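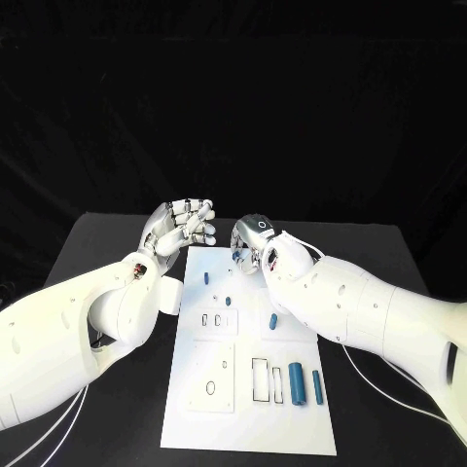
Frequently asked questions: lighting variation in two-handed peg placement

What does the study test?
Whether a placement policy trained under one lamp colour still works under another. The robot picks up blue parts and places them at matching outlines or openings on a white board.

How large is the data set?
It holds 363 demonstrations. A further 134 trials were kept back for evaluation and never used in training.
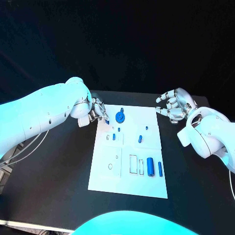
Demonstrations were recorded at the Studton laboratory by Danuta Nowakowski and Farhad Dehghan. Each operator completed 20 practice runs first, which are excluded.

Why not recolour the images in software?
We do that as well, as a baseline. Software tinting does not reproduce glare on glossy shells or the loss of contrast at slot edges.

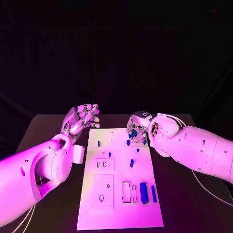 Task board under magenta light, right hand gripping a blue part.

Which placements fail most often?
Those where the part must be turned before release.

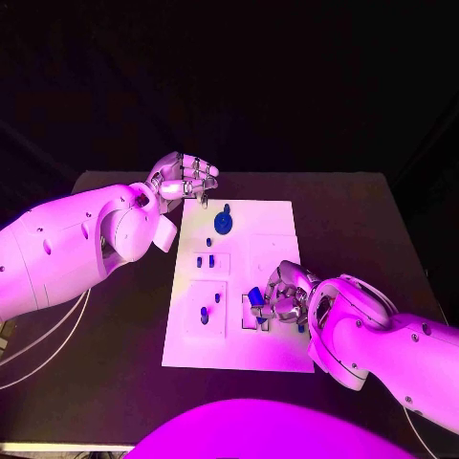 Peg angle is estimated from the head camera alone; there is no force sensing in the fingers. The estimate degrades when the hand covers part of the target, as the right hand does here with the black-outlined slot while holding its peg at a tilt. Trials of this type are scored separately.

Is the code available?
Version 7 is on the Plundau server. Send access requests to Celina Kalinowski.

Last updated: 2023-05-01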